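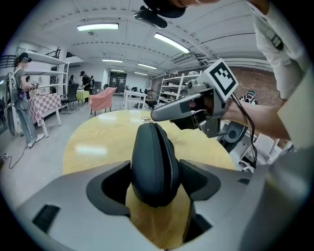

Handout 2, page 67

Work and Machines: an evening course
Notes to the second talk: When the job becomes showing the job

Welcome back, and thank you to everyone who stayed behind after the first talk to argue about self-checkouts. I have tried to write these notes much as I'll be speaking, so they wander a little, and you should feel free to scribble all over them.

Last time we looked at the older sort of automation, the kind where a machine arrives on a lorry, gets bolted to the floor and does one thing until it wears out. Tonight is about a newer kind of work, in which people pick things up with hand-held grippers so that a robot may later learn the same movements from the recordings. You hold the tool much as you might hold a litter picker, and you do an ordinary task at a table, and then you do it again. It is real work, with shifts and sore shoulders, and I think it deserves a proper look.

Our case for the evening is Culis, a packing firm with 415 people on its books. When Culis decided to try robot arms on its small-parts benches (the project was called Keltska, and I'm afraid I never learnt why), it asked packers from those same benches to do the showing. Their recordings went to Etier, the firm building the software. By the end of May they had handed over 901 usable ones, and a good many more had been thrown away for small things like a dropped part or a sleeve over the lens.

The packers spoke very warmly of some of it. They were sitting down less, they could talk to one another, and for once somebody wanted to know how they did things! One woman told me she had never noticed that she turns each part over with her thumb before it goes in the box, and she was rather proud of it by the end. Others found it odd to slow down a movement they'd had in their hands for years, and a few went back to the benches early.

It is close, shared work too. Two people reaching in with their grippers have to agree who moves first, and each has to leave room for the other's elbow. The square black-and-white markers on top of the tools should be kept clear of hands and sleeves, so you end up holding your wrist in a way you wouldn't choose. Do bear that in mind when we come to the part on aches and breaks.

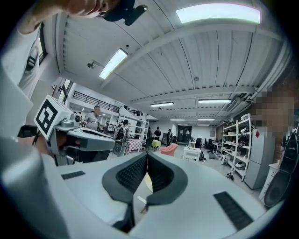

What changed on the benches

Less than the packers feared in the first months, and rather more later on. Two benches went over to arms, and the people from them were moved to checking and refilling. Their pay stayed the same but the day felt different, with long quiet stretches and then a sudden rush when something jammed. Several said they missed having a pile that went down.

The second firm in your reading, Wikström, went about it the other way and hired outside people for the showing. It was quicker to set up, but the packers there first heard of it when the arms were already on order, and you can imagine how that went down in the canteen.

To think over before next time

Who should be paid for a movement that is recorded once and used for years? Culis paid the normal hourly rate and a small extra for each full day. Some of the packers thought that fair and some most certainly didn't.

Bring along one task from your own job that you do without thinking, and try to write down every step of it. Give yourself a good half hour, and a cup of tea.

Reading: the Keltska summary, first part only. The tables at the back can wait.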